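How to Keep a Quarterly Reading Log
Curkinard Public Library, Reader Services 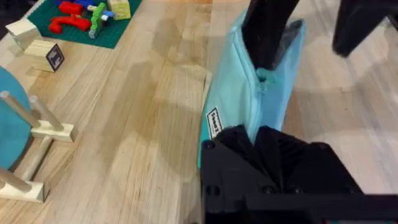 A blue fabric bag with a zipper on a wooden tabletop.

A reading log helps patrons remember titles and plan future loans. Paper log sheets are available at the Bungate branch desk.

1. Write the title, author and format of each book on the day you begin it.
2. Enter the page count from the last numbered page. For audiobooks, enter the running time.
3. Record the date finished. Mark unfinished books "U" and note the last page read.
4. Add one or two sentences of comment.
5. At the end of the quarter, total the pages for each format separately.

Completed sheets may be left with Yuzuki Ishida at the desk until 8 p.m. Extra sheets may be requested at extension 328.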